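Workshop notebook, July -- dusters and the gray baskets

Started on the small-tools shelf after lunch, which I have been putting off since spring.
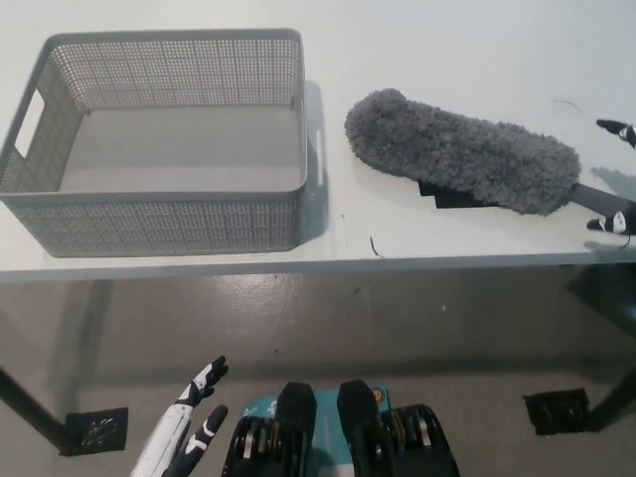 So, the dusters. We have three kinds going at the moment and I want to settle on one before Monique Rolland puts the next order in. The gray microfiber one with the shaggy head is still my favorite. It bends around a chair rung, it gets into the corner behind the monitor arm, and it holds on to dust instead of flinging it at whoever is standing next to you. The Nakon feather type I would happily never see again! Two passes along the window ledge and I was sneezing, and half of what I'd moved was sitting on the bench below.

The third one is the flat Planoton pad on a stick. Fine on a tabletop, useless on anything with a shape. I tried it on the Joly cabinet handles and it skated right over them. Keep one for the whiteboards maybe.

Things I tried with the fluffy kind, in the order I tried them:

Dry, on a white tabletop. Good. Hairs are the hard part, they show up like pencil marks on white and they don't want to come along. A slow drag toward you with the head lying flat works better than flicking. If one still won't budge, use a damp fingertip and move on with your life.

Slightly damp, same top. Worse. The fibers clump and you leave streaks, and then you're drying the table as well. Romain Lemaire swears by a spritz of water but I think he likes the smell of a wet workshop.

Dry, on the shelf uprights. Very good, and quick. 34 seconds for one bay, top to bottom, without moving the bins.

Washing: I did two heads in the sink, lukewarm water, one drop of dish soap, no softener (softener kills the cling, I learned that with the cloths last winter). Squeeze, don't wring. They looked like drowned animals for most of the afternoon, then I shook them out and they fluffed up again nearly all the way. Hang them head down.

Now the baskets. I want the gray perforated ones for all the cleaning stuff, one per table group. The holes mean the crumbs and grit have somewhere to go and you can see from across the room whether anybody put things back. The cutout handle on the short end is big enough to grab with a work glove on, I checked. The floor panel is solid, so a damp cloth will sit there and go sour if you leave it. Hang the cloths over the side, please, all of you, me included.

Measured the duster against the basket and it only goes in on the diagonal, with the handle sticking out over one corner. I don't mind that. Romain does, he wants them on hooks -- and he has a point about the heads getting squashed under the spray bottles. Compromise for now: dusters on top, bottles standing at the handle end, nothing heavy laid across. We can try hooks by the sink for the spares.

Price check, catalog from Proritz: 41 for the set of baskets, and the replacement heads come in a box that's way too big for us. Their next size down is out of stock. Monique is going to ask whether they'll split a box.

Labels: I started writing them with the paint marker and the ink crawled along the little square holes and looked awful. Tie-on tags are the way to go. There's a bag of up to 175 left over from the cable job, in the drawer under the kettle.

Still to do
- wash the remaining heads
- wipe under the tables, the speckled floor hides everything until the sun comes in low
- check that the black foot pads are all tight, one was turning freely by the door
- throw out the feather thing before somebody rescues it
- ask Monique about the box

Stopped at 5:40. The tag drawer sticks, needs a bit of wax on the runner.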